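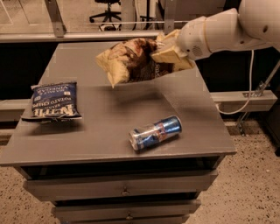
## Unit 2: Clearing and Resetting Shared Surfaces

This handout accompanies the Wednesday session of Workplace Housekeeping and Amenities (course 1101), taught at the Bullstead campus by Eluned Griffiths and Kamarul Ngau. Students are expected to have read it before the practical. Please bring a pen and wear closed shoes.

### 2.1 Scope

The unit covers benches, side tables and low cabinets in lunchrooms, common rooms and waiting areas. Food preparation surfaces are covered in Unit 5 and follow a different procedure. Floors are not assessed in this unit.

### 2.2 Typical items

Most of what is left on a shared surface is snack packaging and drink containers. Chip bags, such as the sea salt and vinegar variety, and slim drink cans are treated as follows.

| Item | Check first | Destination |
|---|---|---|
| Chip bag, sealed | Best-before date | Snack shelf |
| Chip bag, opened | Remaining contents | Food scraps, then general waste |
| Drink can, unopened | Dents, leaks | Fridge or drinks shelf |
| Drink can, opened | Liquid inside | Sink, then container recycling |

A crumpled bag is not necessarily an empty one. Students should feel for contents before deciding where it goes, and should lift it by an upper corner with any open end facing up. Foil-like packaging is not placed in paper recycling, whatever its colour or finish.

Cans lying on their side are dealt with early in the sequence. Steady the can with one hand, check the opening, and stand it upright before moving anything beside it. A bag that overhangs the table is drawn back from the edge before it is picked up.

### 2.3 Sequence

1. Look over the whole surface before touching anything.
2. Stand up or remove any can on its side.
3. Bring overhanging items in from the edge.
4. Sort packaging according to the table in 2.2.
5. Wipe from the back of the surface to the front, including the rim.
6. Return sealed items to their shelf.

Matte painted surfaces mark easily. Use a damp microfibre cloth and a neutral cleaner; scouring pads are not permitted on the Multunley furniture in the common room.

### 2.4 Assessment

Students work in pairs. One clears while the other completes Form 2476, and the roles are then exchanged. The pass mark is 67 per cent. Marks are deducted for unsorted waste, for liquid left in a can, and for wiping around items still on the surface.

Students who miss the practical should contact Edileuza Figueiredo at the program office to arrange another time. Catch-up practicals are held in April.

### Preparation for Unit 3

Read the section on bin liners and collection points, and note the location of the container recycling station nearest your own classroom or workplace.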